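A Illska apresentou em janeiro os resultados do Ivance, um método de aprendizagem de políticas de preensão para mãos robóticas de cinco dedos, treinado integralmente em simulação. O trabalho foi conduzido por Ursina Koller e Wendelin Kaufmann e trata da recolha de objetos leves pousados no chão em ambientes domésticos, um caso em que a proximidade do mobiliário limita as trajetórias de aproximação.

O método separa a tarefa em duas fases. Na primeira, a política posiciona a mão aberta junto do objeto, com o polegar afastado dos restantes dedos. Na segunda, um controlador de contacto determina o fecho de cada dedo em função da orientação estimada do objeto.
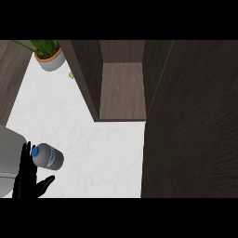
As duas fases partilham o mesmo codificador visual, mas são otimizadas com funções de recompensa distintas. A fase de aproximação penaliza o contacto prematuro e a colisão com superfícies fixas. A fase de fecho recompensa a estabilidade da preensão e penaliza o deslizamento relativo entre o objeto e os dedos. A transição entre ambas é decidida por um classificador treinado em conjunto com a política, sem limiar de distância definido manualmente.

O treino decorreu no ambiente de simulação Jurčo, com 410 configurações de divisões. Em cada episódio foram alterados a pose inicial do objeto, a massa, o coeficiente de atrito e a textura do pavimento. Outras 40 configurações, excluídas do treino, foram reservadas para avaliação. O conjunto de objetos inclui garrafas de plástico deitadas, cuja geometria cilíndrica favorece o rolamento quando o primeiro contacto é assimétrico.

"O erro dominante na versão anterior era o empurrão lateral antes do fecho. A separação das recompensas permitiu tratar esse erro de forma isolada", afirma Ursina Koller.

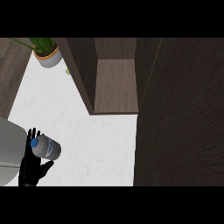 Face à política de referência Lustley, sem separação de fases, o Ivance reduziu em 45 por cento as preensões falhadas nas configurações de avaliação. Os valores correspondem à média de cinco execuções de treino com sementes aleatórias diferentes. Em objetos com menos de 5 cm de altura não foi observada diferença relevante entre os dois métodos.

A avaliação limita-se à simulação. Segundo Wendelin Kaufmann, a transferência para hardware depende da calibração do modelo de atrito dos dedos e da latência do ciclo de controlo, parâmetros que serão estudados na próxima etapa do projeto. O relatório técnico, os ficheiros de configuração e os registos de avaliação podem ser pedidos à Illska.

© Illska. Todos os direitos reservados. | Contacto para a imprensa | Voltar ao topo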